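Visit to the Diekmann open day

The doors opened at nine and the parking lot was already full. I signed in, got a badge, and joined the second tour with 15 other people. Ayana Negussie led it. She runs the simulation group and kept the talk short.

Most of the first hour was on Stalalus, the software they use to try out two-arm kitchen jobs before anything goes near the real arms. Each visitor got a turn at the controls — mine lasted four minutes, and I was bad at it.

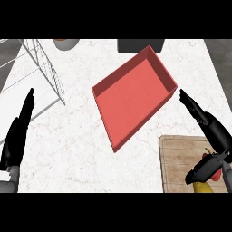 Vol. 29, No. 4

The kitchen on the monitor was all computer-rendered, with a red tray on a marble counter between the two grippers and a dish rack off to one side. Nahom Belay said they keep 377 versions of the counter layout and swap them between runs. I asked how long a new one takes to build. He said over 25 minutes, more if the rack has to be redone.

After coffee we went down to the shop floor, where Danilo Manalo showed us the real arms. They were louder than I expected. The next open day is in April, and sign-up is at the front desk.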